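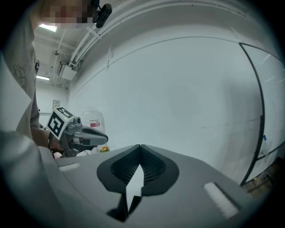
Pose drift was the main thing the Buvura tracker had to fix. The old filter trusted the wrist camera too much and lost the tool on fast turns. We now fuse marker detections with inertial data, and drop any detection under the score cutoff. Marker cubes like the one at the rear top of the gripper help, as two coded faces can be in view at once — one face alone flips sign at steep angles. Lens model is full fisheye; a pinhole fit was useless near the rim, where a whiteboard edge bows into an arc.

Replay set: 2,018 clips, of which 223 had at least one tracking loss before the change and 97 after. Most of the rest are fast wrist rolls. Not solved yet. Debnath's offline smoother recovers some of these but adds lag, so its left out of the online results. 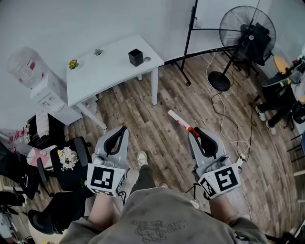 Figure 4. Head view with both grippers held out, marker cubes on the lower bodies.

Left and right tracks are solved seperately, then aligned in the head frame.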